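## Section 5: Good practice at the table

Welcome to the part of the Iltine guide that most people skip, and that Chidubem Adeyemi, who wrote the first draft, kept asking us to move closer to the front! By now your pair of hand-held grippers should be charged, paired and named in the Purumon recorder (go back to Section 4 if they aren't). What follows are the house rules for folding and flattening clothes, which we have used at our Porthorpe site long enough to have worn most of the rough corners off them.

### 5.1 Before you pick up the grippers

1. Walk once around the table. Move anything you could catch a heel on, and push chairs back far enough that you can step away without looking behind you.
2. Check the marker plate on top of each gripper. It should be clean and snug. If you can wiggle it with one finger, tighten it before you go any further.
3. Let the cables hang in an easy loop, with enough slack that you can stretch both arms to the far edge of the table and feel no tug at all.
4. Take off rings, bracelets and watches, and roll long sleeves above the wrist. (Yes, even the nice sweater.)
5. Open and close each gripper fully, nice and slow, and watch the bars in the recorder follow along.

> **Caution:** Keep your fingertips on the handle and well away from the jaws, even when you're only straightening a collar. Put a gripper down first if you need a bare hand for something.

### 5.2 Laying out the garment

1. Lay the garment face-up with the neckline away from you, unless your task card asks for something else.
2. Smooth it from the middle outward. Small wrinkles are welcome, and we'd much sooner have an ordinary shirt than a perfectly pressed one.
3. A large shirt may hang over the near edge of the table. That's fine, so long as you aren't leaning on the cloth.
4. Bring both grippers in over the garment, hold still for a slow breath, and start recording. 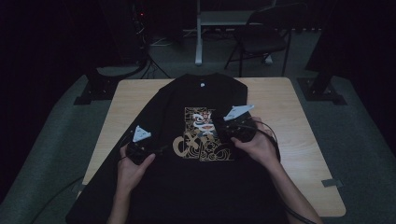
**What should I do if a cable gets snagged while I'm recording?**

Stop moving, say "hold" out loud, and let your partner press pause. Free the cable by hand once both grippers are resting on the table, then throw that take out and begin again from the layout step. Please don't try to shake it loose, as a sharp pull can loosen the connector inside the handle.

### 5.3 While you work and when you finish

1. Move at the pace you'd use at home on a lazy Monday evening. Rushed takes are the ones we send back most often.
2. Keep your forearms from crossing wherever you can, so that each marker plate stays in view.
3. Rest after every nine takes, and sooner if your wrists ask for it.
4. At the end of your session, close both grippers, set them on their stands and coil the cables loosely.
5. Write the garment code in the Ranasinghe log, along with any take you threw out and a word or two about why.

> **Note:** If the recorder shows message 486, one gripper has lost its tracking. Hold both still with the plates facing up until the message clears, then start the take over. If it comes back, tell your shift lead and switch to the spare pair.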